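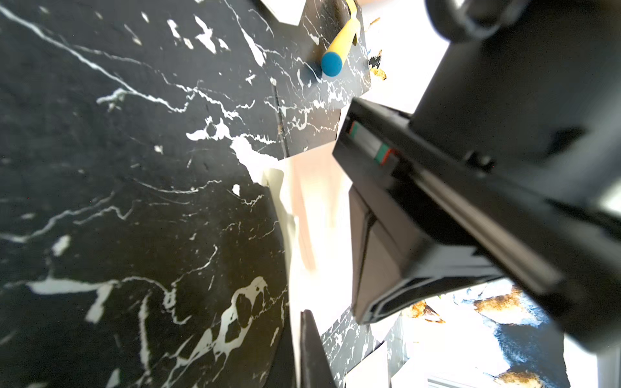

I've been going back and forth between two grippers on the same arm for most of the spring, and this folder is what came out of it. One is the stock Kallel parallel gripper, the other is a pair of long-finger prototypes I got through Nirnthorpe. The wrist camera on the Cao mount looks right down along the finger, so you get a good view of the flat black fingertip pad, and also a lot of black marble pattern with white veins, which my first segmentation script loved to call "object." The yellow cylinder with the rounded blue end is easy by comparison! Bright colors on a black and white background, no trouble at all. Pale paper near washed-out light is where I lost my evenings.

What's in here

There are 200 short episodes, split evenly between the two grippers, all run from the same Salton controller. Each one has wrist video, joint states, gripper width and a plain text note from me (some of the notes are grumpy, sorry). The tasks are small desk things, mostly paper and card. I left the failed grasps in and tagged them, so please don't filter them out and then tell me how great the grippers are. 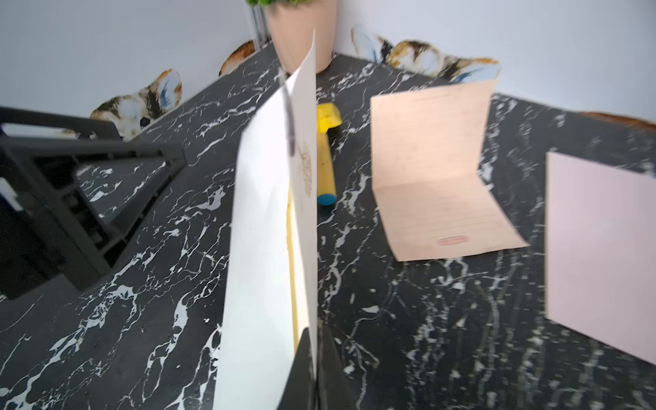 Jytte Bisgaard
Maintainer, gripper comparison set

Folded card is my favorite test, and the one I'd look at first. You grab it low on the edge and it tilts, and if the arm is moving at any speed you get motion blur right where you want to read the crease. I kept the blurry frames. If your model needs sharp ones, there's a blur score per frame in the index file and you can set your own cutoff (I use 7, but my taste is not law).

Things that may trip you up

Exposure was left on auto, so whites blow out when the camera tips toward something bright. Episode 11 has a gap in the joint log and I haven't fixed it. Gripper width is in millimeters for one gripper and raw encoder ticks for the other, and yes, I know. A conversion script is in the tools folder.

Version 2 went up in June 2024. I'm hoping to add force readings in July if the new wrist sensor shows up. Send bugs through the issues page and put the episode number in the title, please.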